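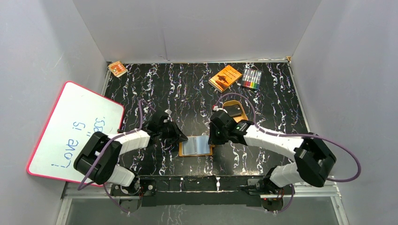
Home | Guides | Ceremonies | Memorial Days | Contact

Stotstead Remembrance Guide
Section 4: Setting up the wreath-laying and the silence

4.1 Before you start

This section covers the outdoor part of the service, from the forming-up of the parade to the dismissal. It assumes that the road closure in Section 2 has been granted and that the order of service in Section 3 has been agreed with the clergy. For the reading of names, see Section 5.

You will need:
- the wreath list, in laying order
- one parade marshal and one deputy
- a bugler, or a recording and a player with its own battery
- two watches set to the same time signal
- the public address system, tested at the memorial

Note: The wreath list closes 30 days before the service. Late requests go to Caroline Kirui, who may add them to the end of the list. They are not to be fitted in higher up.

4.2 Marking out the ground

1. Measure the clear space in front of the memorial steps. Leave a walkway two metres wide from the kerb to the lowest step.
2. Chalk a line for the standard bearers on the left of the walkway, facing the steps.
3. Chalk a second line on the right for those laying wreaths.
4. Place the bugler behind the memorial or to one side, in view of the marshal.
5. Reserve the paved area by the library railings for wheelchairs and for anyone who needs a seat. The square holds 1,246 people with the barriers in place.
6. Walk the route from Grareden Road to the memorial at marching pace and write down the time taken.

Caution: Do not use paint or adhesive tape on the stone. The steps were relaid in March and the joints are soft.

4.3 Laying order

Wreaths are laid in the order below. Two people may lay together, but each wreath is announced once.

1. The Lord-Lieutenant's representative
2. The town council
3. Armed forces units, senior service first
4. Veterans' associations
5. Emergency services
6. Schools and youth groups
7. Families and private wreaths

Each person steps forward when named, lays the wreath, takes one pace back, pauses, and returns to the right-hand line. Salutes are given only by those in uniform with headdress.

Note: Families who do not wish to be announced may lay privately after the dismissal. Tell the marshal beforehand so that the barriers stay up.

4.4 Timing the silence

1. At 10.50 the parade is in position and the standards are carried.
2. At 10.54 the opening words are read.
3. At 10.58 the Exhortation is spoken.
4. Straight after the Exhortation, the bugler sounds the Last Post. Standards are lowered.
5. At 11.00 the silence begins. The deputy marshal keeps time and takes no other duty.
6. At 11.02 the bugler sounds Reveille. Standards are raised.
7. Wreath-laying follows.

If the parade is late, shorten the opening words. The silence does not move. If the opening words finish early, wait – do not add an extra reading.

Caution: Switch off the microphones before the silence. Radios held by stewards must be turned down fully.

4.5 After the service

Leave the barriers in place until the parade has marched off. Wreaths remain on the steps for two weeks, after which Kuldeep Gautam arranges their collection. Cards are kept dry and passed to Razia Qureshi for the town archive.

Section last revised 2025-09-28.

14 shares | 3 comments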